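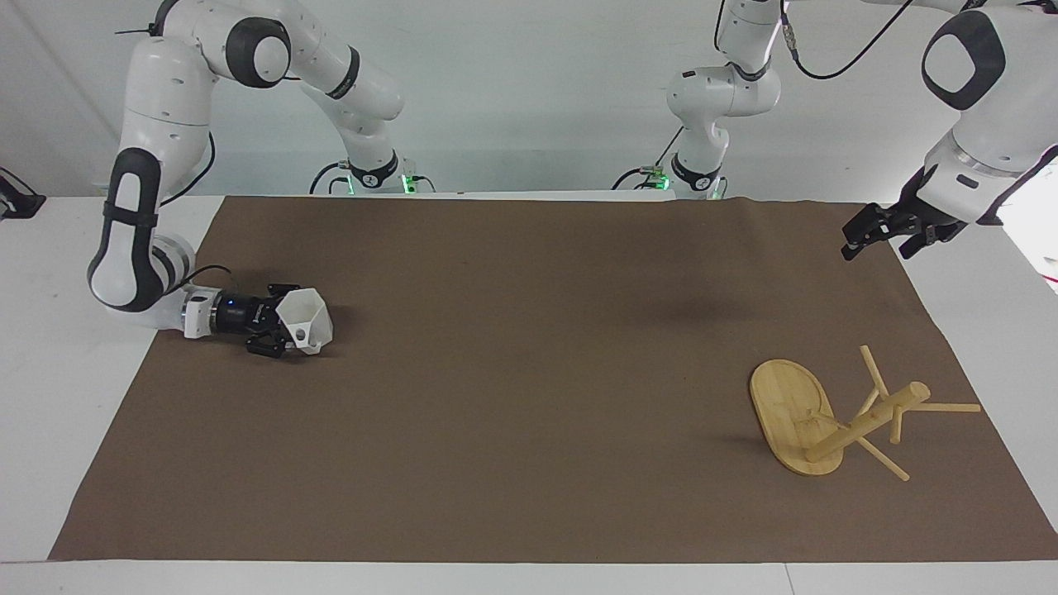 December. Up before it was light, about half past six, and wrote to Kinga first thing about the paper, which I should have done last week. She wanted to know if it is worth ordering another roll and I said yes. I have been covering the work table with brown paper since the fall and it saves the white top from scratches, and I can write on it if I need to. The bamboo stand was lying on its side on it this morning, toward the front on the right, and I left it that way because I wanted to think about the legs of the other one, the one at home, which rocks. The white piece with the angular sides and the small hole low down is the one I can't make up my mind about. It is a good shape. I like a funnel that has flat faces on it better than a smooth one. I don't know yet if it goes on the shelf by the window with the others or in the box for Maysoun.

Coffee and toast at seven. The bread is going stale, need to get more.

Spent the rest of the morning on the shelf. Took everything down, wiped it with the vinegar water and let it dry with the window open, so the room was freezing until lunch. The second board from the top has a bow in it. Helge said in October that it would, and I told him it was fine. I turned it over and put the light things on it, the paper cups and the bag of corks. The heavy bowls are on the bottom now. I have to bend down for them but they won't come down on anybody's foot.

Found the invoice from Bodin behind the board, so that is one thing solved. It was for the twine and the small hooks and I had paid it. Put it in the folder.

Nithin called around noon about the ride to Vermont. He wants to leave at four in the morning to get ahead of the snow. I said six. We settled on nothing and he is going to call again tonight. He is bringing his own skis and also his brother's, so there won't be much room in the back, and I have to get the box for Maysoun in there somehow. I measured it after he hung up and it will go in sideways if I take the lid off and tie a cloth over it.

Lunch was the rest of the lentils. Too much salt, my fault.

In the afternoon I sorted the wood things. Three of them want oil. The bamboo doesn't take it the way the beech does, it just sits on top and gets sticky, so I only wipe bamboo with a damp rag and dry it right after. Po-yen uses wax on his and they do look better than mine. Must ask him which kind. He told me once and I wrote it on the back of something.

Some eleven jars still without labels. I started on them and stopped because the pen was running out. I did the ones for rice and barley and the one with the buttons. The tall one smells of cloves no matter what I do to it, so it can have cloves in it.

Walked down to the mailbox before dark. Ice on the steps, put salt down. A card from my aunt and the gas bill, higher than last month.

Nithin called back at eight. We leave at six. I need to wrap the bowls tomorrow and find the long cord.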